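Butesier Home Linens Support
Ticket 500: Fold lines and pale marks on dark grey table cover
Opened October 1, 2023. Status: waiting on customer

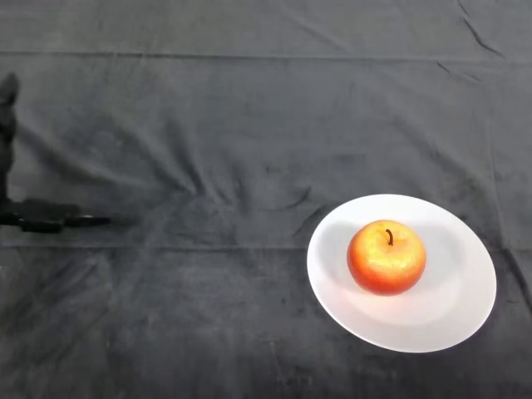 Customer's message

Hello there, and sorry in advance for the essay! I bought your soft charcoal cover in June and I do love the colour, but I can't get the fold lines out of it. There are two running straight across, one near the far side and another lower down that heads towards the plate. The middle is all creased too, between the two lines, and one far corner bunches up no matter how I tug at it. Then there's the lint, little pale specks that a damp sponge only seems to push about. Is it safe to iron?

Our reply

Thanks so much for writing, and please don't apologise, we like a long message. Please keep the iron off the face of the cloth, as the pile can flatten and go shiny (we've done it ourselves, sadly).

Step 1. Take everything off and turn the cover face down over a clean towel.

Step 2. Steam the back from a hand's width away, 30 seconds along each fold, then leave it flat for 5 minutes.

Step 3. Turn it over and brush it all in one direction with a dry, soft clothes brush. Brushing both ways leaves lighter and darker patches.

Step 4. For the corner, lift the whole side and lay it down again from the middle outwards.

If the folds are still there tomorrow, reply to this ticket and we'll arrange an exchange.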